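I finished the second draft of the picture book this week. It is called Jerby and the Long Porch, and it runs 500 words, which took me longer than the chapter book I wrote before it.

The story is simple. Jerby is six and has to stay with his grandmother in Brokcombe while his parents move apartments. He won't come in off the porch. His grandmother doesn't argue with him. She brings her chair outside, then the lamp, then supper. By the end most of the house is on the porch, and he is the one who asks to go in.

The first draft had a neighbor in it, a Mr. Henríquez, who gave Jerby advice over the fence. Nayeli Mosquera read it for me in our critique group and crossed him out on every page. I was annoyed for 2 days and then I took him out. The grandmother had more to do once he was gone.

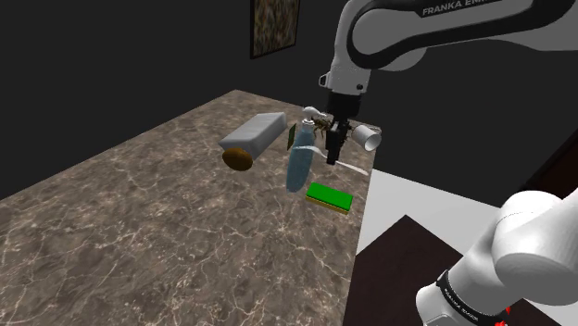

The other change was the ending. I had Jerby explain why he was scared. Ivone Camargo teaches second grade, and she read that version to her class. She told me the kids were fine until that page and then started talking to each other. So now he picks up one end of the chair and his grandmother picks up the other, and they carry it inside. There are only eleven words on the last spread. I still go back and forth on one of them — "heavy" — and may cut it.

I've been asked whether I do the pictures too. I don't. I make a dummy with stick figures so I can see where the page turns fall, and that is as far as it goes. If a publisher takes the book, they will pick the illustrator.

For anyone nearby, I'll be reading at the library on Sat 18 January with Kaiwen Guo, who has a new book of poems for middle graders. We each get 20 minutes. I'm going to read from the chapter book and maybe try Jerby if there are enough small kids in the room. There will be copies of the chapter book for sale, cash or check.

After that the manuscript goes out to up to 3 editors, and I start on the school visits for March.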